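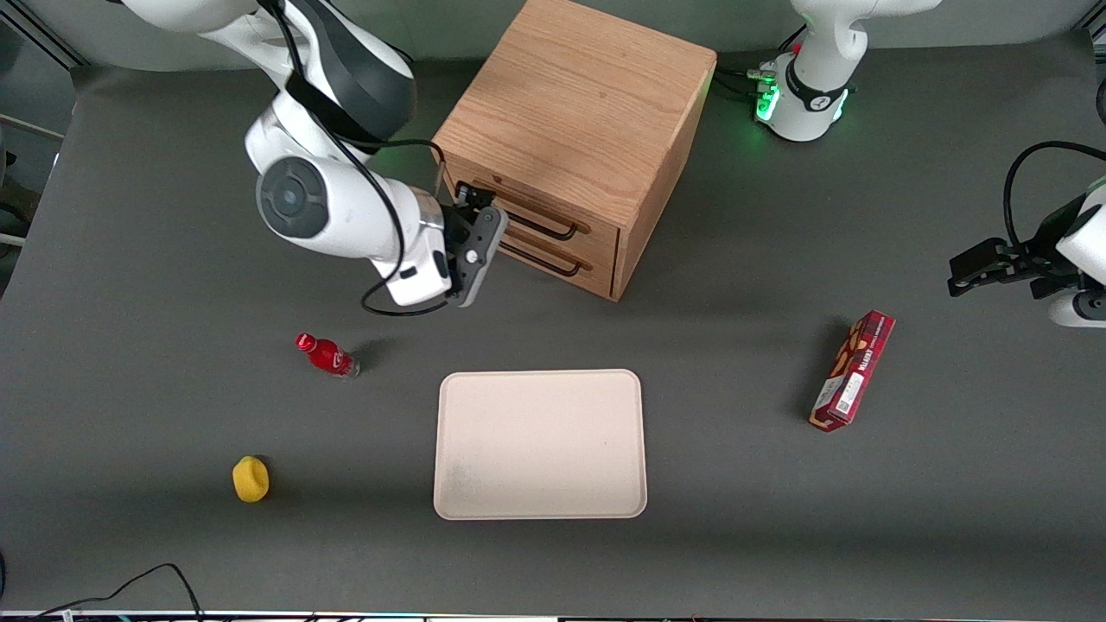 Progress report: upkeep of the two-arm handling cell, Gollcombe workshop
Prepared by Dexter Lindqvist for Yolanda Halvorsen, Fliron
Covers the period to the end of October

Summary

The cell is back in regular use after the maintenance stop. Both arms have been checked, the cables have been gone over, and the gripper fingers have been refitted. One item remains open, the routing of the cable on the right arm. Spending is within the amount agreed for the period.

Running time

The cell ran for 152 hours in the period, against 72 in the one before. Most of this was the drawer and tray work set out in the Taltance plan. The objects on the table are changed between runs, so the arms have to deal with boxes, bottles and soft items in no fixed place. The two-drawer cabinet stays on the table for most runs. It puts more sideways load on the fingers than anything else we handle, and we have set the service interval by it.

Work done on the arms

The base bolts on both arms were checked with a torque wrench. Two on the right arm had worked slack and were replaced. The joint caps were taken off, the seals inspected and the caps put back. No grease had leaked past the seals. The left arm had been stopping with a position fault when reaching across the table. Dexter traced this to a worn connector at the base. A new lead was fitted and the fault has not come back.

Both arms were then set to their zero positions again and the table position was measured afresh. The old values had been in use since the cell was moved and were slightly out towards the back edge, enough to make the gripper touch the cabinet front before it closed on a handle.

Grippers and wrist cameras

Finger wear was the main reason for the stop. The fingers were removed, cleaned and refitted, and the worn set from the right arm was scrapped. The screws holding the finger blocks had been coming loose in use. They now go in with thread lock and are looked at every 20 running hours, with a line in the cell log each time. The first two checks found nothing loose.

The wrist cameras were refocused at gripping distance and their mounts tightened. Handle work depends on this view, as the overhead camera cannot see the gap between finger and wood.

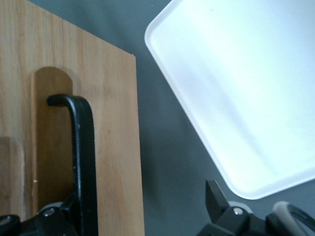
Wrist camera view at the cabinet, with the black handle and the gripper beside it.

Cables

The cable along the right arm still hangs in a loop near the tabletop. It has not caught on anything so far, but we do not want to leave it. Sorensen have quoted for a set of clips and a shorter lead, and the parts are on order. Until they are fitted the right arm is run at reduced speed on the cabinet side of the table.

Spending

Parts and consumables came to £934, made up of the base lead, bolts, one set of fingers and thread lock. The cable clips and lead will fall in the next period. Labour was covered by the existing post.

Next period

Fit the clips and the shorter lead on the right arm, then return it to normal speed.
Buy a spare set of fingers for each arm.
Write up the zeroing steps so that a second person can do them.

We would like Fliron to confirm whether the spare fingers can come out of the maintenance line or need a separate request.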